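Über uns

Clositura ist ein Betrieb für Greiftechnik und handgeführte Datenerfassung mit Sitz in Sarnton. Wir entwickeln Greifer, die von Menschen in der Hand gehalten werden, und zeichnen damit Bewegungen auf, mit denen unsere Kunden ihre Roboter anlernen. Dazu kommen Wartung, Kalibrierung und die Prüfung von Geräten, die aus dem Einsatz zurückkommen.

Angefangen haben wir mit Ersatzfingern für Verpackungsmaschinen. Die Finger bauen wir noch immer, inzwischen in 3 Größen. Der größere Teil der Arbeit liegt heute bei den Handgreifern der Reihe Delament.

Der Fehler vom Juni

Wer sich über uns informiert, stößt früher oder später auf die Rückrufaktion. Deshalb steht sie auf dieser Seite.

Im Juni meldete uns die Firma Woldemariam, dass bei einem Delament-Greifer die Finger nach dem Loslassen des Auslösers geschlossen blieben. Eine Mitarbeiterin hatte sich dabei den Zeigefinger gequetscht. Die Verletzung war leicht, das Gerät hätte aber öffnen müssen. Zwei Tage später kam eine zweite Meldung aus einer anderen Abteilung desselben Kunden.

Wir haben an einem Freitag um 14 Uhr die Auslieferung gestoppt und alle 403 Geräte der Baureihe zurückgerufen. Die Ursache war eine Rückstellfeder, deren Sitz nach einer Änderung am Gehäuse zu eng geworden war. Bei Wärme klemmte sie. Betroffen waren 266 Geräte. Unsere Endprüfung hatte das nicht gefunden, weil sie nur wenige Minuten dauerte und die Greifer dabei kalt blieben.

Ein weiterer Mangel fiel erst bei der Untersuchung auf: Die Statusanzeige leuchtete auch dann grün, wenn die Finger nicht vollständig geöffnet hatten. Sie zeigte lediglich an, dass das Gerät mit Strom versorgt war. In der Anleitung stand das missverständlich.

Was wir geändert haben

Der Federsitz ist überarbeitet, und jedes Gerät durchläuft vor der Auslieferung einen Dauerlauf bei Betriebstemperatur. Die Anzeige ist jetzt an die Stellung der Finger gekoppelt. Beides wurde bei den zurückgerufenen Greifern kostenlos nachgerüstet.

Außerdem prüfen wir nicht mehr allein am Prüfstand. Die Greifer werden von Hand geführt und müssen am Tisch kleine Gegenstände fassen, halten und wieder freigeben, so wie es später beim Kunden geschieht. Verwendet werden vor allem leichte Schachteln, bei denen ein verzögertes Öffnen sofort auffällt. 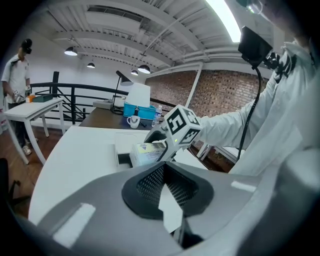
Sicherheit und Meldewege

Störungen nehmen wir telefonisch und schriftlich entgegen. Bitte geben Sie die Seriennummer an und beschreiben Sie, in welcher Stellung die Finger standen. Bleibt ein Greifer geschlossen, trennen Sie ihn von der Stromversorgung und ziehen Sie die Finger nicht mit Gewalt auseinander. Jede Meldung, bei der jemand verletzt wurde oder hätte verletzt werden können, wird noch am selben Arbeitstag bearbeitet.

Den Untersuchungsbericht zur Baureihe Delament schicken wir Kunden auf Anfrage zu. Er enthält auch die Messwerte der Federn und die alte Prüfanweisung.

Besuch in Sarnton

Besichtigungen sind nach Anmeldung möglich. In den Prüfbereich nehmen wir höchstens 2 Gäste gleichzeitig mit.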